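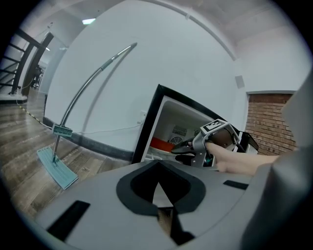
6 min read

The small fridge at the top of the stairs

Mini fridges used to belong to hotel rooms and student halls. Now they turn up on landings, under desks and beside beds, and a lot of the people who own one have never read past the first page of the instructions. Si-woo Ma has repaired them for nine years from a narrow shop in Trorkside, and most of what comes across the counter, Ma says, has nothing wrong with it that an hour's cleaning and a better spot on the floor would not have put right.

A white one with its door open looks simple enough. There is a shelf edge, room for a container or two, and at the back a round grille and a square fan cover. People treat that back wall as dead space. They push a tub of leftovers right up against it and then wonder why the drinks by the door are warm.

"The air has to go somewhere," Ma says. "If you put your lunch over the fan, you have a cupboard with a plug."

Many of the smallest models do not work in the same way as the big fridge in the kitchen. The kitchen one has a compressor, which hums and rattles and pushes a refrigerant round a loop of pipe. A lot of the little ones use a thermoelectric plate instead, with a fan to move the cold air around inside and another to throw the heat out of the back. They are quieter and lighter. They also struggle in a hot room, because they can only bring the inside down by so much compared with the air outside. A landing that catches the sun in the afternoon is a poor place for one, and so is any corner where the warm air has nowhere to go.

Gyu-bin Yoo learned this the slow way. Yoo runs Min, a lunch business that makes rice boxes for offices, and for two years kept the sauces and the staff milk in a mini fridge pushed hard against an upstairs wall. It was a Didix, bought second-hand, and it never seemed to get properly cold. Yoo turned the dial up, then turned it up again, and finally carried the thing down to Trorkside.

"Si-woo wiped it out and told me to leave a gap behind it," Yoo says. "I paid for the cleaning. The gap was free."

The gap should be as wide as the instructions ask for, and if the instructions are long gone, a hand's width is a fair guide. It matters more at the back than at the sides. Skirting boards help a little by holding the case off the wall, though not enough on their own, and a wall that bends or juts out can leave one corner of the fridge with space and the other with none.

Then there is the cable. It wants to run along the bottom of the wall to the socket, out of the way of feet and with a bit of slack in it. It should not be trapped under the fridge, and it should not be stretched so tight that moving the fridge pulls at the plug. On a landing, near a stair rail, a loose cable is worse than untidy. Ma will not sell a fridge for upstairs use without asking where the socket is. Extension leads are common in old buildings where the sockets are few, and Ma would still prefer customers to move the fridge nearer to the wall outlet.

Cleaning one takes less time than people expect. Switch it off at the wall, take the plug out and empty everything on to a tray or into a cool bag. Shelves come out and go in the sink with washing-up liquid. The inside wants a cloth wrung out in warm water with a spoonful of bicarbonate of soda, and it should be wrung out well, as water must not run into the fan. The grille gets a dry brush. An old toothbrush does it. Ma uses a paintbrush with the bristles cut short.

The door seal is where the smell usually lives. Run a cloth along the folds, top and bottom, and look for splits. A simple check is to close the door on a strip of paper and pull. If the paper slides out with no effort, the seal is not gripping at that point. Sometimes it is only dirty or has gone stiff, and warm water will soften it. Sometimes the fridge is not standing level and the door has dropped slightly on its hinge.

While it is out, do the floor. Dust collects under a small fridge faster than under a big one, partly because the feet are so short, and the fans draw it in. On wooden boards a flat mop is better than a string one. The head goes into the corner and along the bottom of the wall, and it holds less water, which old planks are grateful for. Let the boards dry before the fridge goes back — Ma suggests leaving the door propped open for the same time, so that the inside dries too.

What goes back in is a matter of taste, but a few habits help. Use containers with lids. Red and orange sauces stain white plastic, and a lidded tub at the bottom will save a good deal of scrubbing. Keep raw meat out of it altogether. The cheaper models do not hold a steady enough temperature, and the dial on many of them is marked with numbers that mean nothing in degrees. A fridge thermometer costs little. Leave it on the shelf overnight and read it in the morning, and if it says more than 5°C, keep the milk somewhere else.

Yoo has since bought a second one, a Mandamora, for drinks only. It stands well clear of the wall and has been no trouble. The old Didix is still upstairs with the sauces in it, and it gets its clean in the first week of October and again in spring.

Ma has nearly 100 of them stacked in the back of the shop, waiting for parts or for owners who have not come back. The oldest has been there 3 winters. The door shelf is missing, and Ma is still looking for another that fits.

26 October 2021

9 comments
2 shares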